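We use cookies to remember your settings and to count visits to this page. Accept / Manage preferences

Keeping a Refrigerator in Order: A Conversation with Ifeanyi Uzor

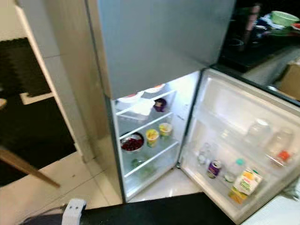 Ifeanyi Uzor has spent 14 years teaching people how to store food at home. She started in the kitchen of a school in Jurnberg, where she was in charge of the cold storage, and now runs a household class called Dridolura. The class meets in May and again in the fall. It covers shopping, storage and leftovers, and the refrigerator takes up the first evening.

She says most people arrive expecting to be told to buy containers.

"They ask me which set to get before they have their coats off," she said. "I tell them to go home and look at what is in there first. Most of the bowls and plates they need are already in the cupboard."

Her own method is short. Food that is ready to eat goes on the top shelf. Fruit and small snacks go in the middle. Vegetables go down in the crisper. Jars go in the door. She does not use labels on the shelves and does not ask her students to.

"If you need a label to find the lettuce, you have too much in there," she said.

The top shelf comes first because it is the one adults look at. Uzor puts cooked food there, on the plate it was served on if the plate is not needed, with a cover over it. She is strict about the cover and less strict about what it is. A second plate turned upside down will do. What she does not allow is a cooked dish behind something tall.

"You lose a plate of rice that way," she said. "It is at the back, there is a carton in front, and four days later you find it. Leave the front of the shelf low."

She feels differently about the middle shelf. That one, in her view, belongs to whoever gets hungry between meals. Her daughter Ella is the one who settled it in their house. When Ella was small, the fruit was in a drawer and the yogurt was up high, and she ate crackers. Uzor moved both to the middle.

"I washed the fruit, I put it in a bowl, and I put it where she could reach," she said. "I did not give a speech about fruit. She ate it."

Asked whether fruit should be washed ahead of time, Uzor said it depends on the fruit and on how fast the house eats. Cherries and berries keep longer unwashed, so in a small household she would rinse a handful as needed. In a house with children she washes a bowl at a time, dries it well on a towel and expects it to be gone the next day. She prefers a steel bowl to a plastic one. It gets cold quickly, it does not hold a smell and it can be dropped.

Single cups of yogurt or pudding are a small argument in her classes. Some students think they are wasteful and buy the large tub. Uzor buys both. The large tub is for cooking and breakfast, and the cups are for lunch bags. Her only rule is that the older cup stands in front of the newer one.

"It is what we did in the school kitchen with everything," she said. "New goes behind old. It takes no time if you do it when you unpack, and it takes a whole morning if you do it later."

The crisper is where she sees the most waste. Leafy greens are the usual loss. People put them away in the bag they came in, with water still inside, and the bottom leaves go first. She opens the bag, pulls out anything yellow, lays in a dry cloth or paper towel and closes it again without pressing it down. She keeps apples away from greens. She also wants the shelf over the crisper to be glass and wants it kept clean.

"I like to look down and see green," she said. "If I see green I will cook green. If there is a pizza box on top of it, I forget I bought any."

The door is the warmest part, and Uzor uses it for things that can stand it, such as mustard, pickles, jam and hot sauce. Milk and eggs go inside on a shelf. She likes clear glass jars in the door and keeps them when the jam is finished. Students sometimes ask why anyone would put an empty jar in a refrigerator. She does it on cooking days so that the jar is already cold when dressing or cut herbs go in, though she admits this is a habit and she cannot prove it does much.

The habit came from her neighbor, Mrs. Ogbonna, who also taught her to wipe the door gasket. A damp cloth along the folds once a week is enough, then a dry one. Crumbs and dried juice stop the door from closing all the way, and the motor runs longer than it should. Uzor checks hers by closing the door on a sheet of paper and pulling. If the paper slides out with no resistance, the gasket needs cleaning or replacing.

She does a full clean every 3 weeks, the day before she shops, when the shelves are at their emptiest. She takes out one shelf at a time and lets the glass warm up on the counter before it goes into hot water. Cold glass in hot water can crack, and she has broken one. The replacement took a long time to arrive, and in the meantime she kept the vegetables in a dishpan.

The freezer is a separate evening in the class, and she would not be drawn on it much. She did say that a freezer on top with its own door is the kind she likes best, as it can be left shut while everyday things are taken from below.

We asked how full a refrigerator ought to be.

"Full enough for the people in the house until the next shopping day," she said. "I should be able to see the back wall in a few places. If I can see the back wall, the cold air can get around and I know what I own."

She thinks people are too hard on themselves about the rest. One student brought in a notebook listing every item she had thrown away over the winter, with prices. Uzor read it and told her to stop buying cilantro.

The next Dridolura class has places left. Students should bring a dish towel and a list of what is in the refrigerator that day, including anything they are not sure about.

Contact: Dridolura Household Classes, Room 232, Jurnberg | © 2022 Dridolura | Back to top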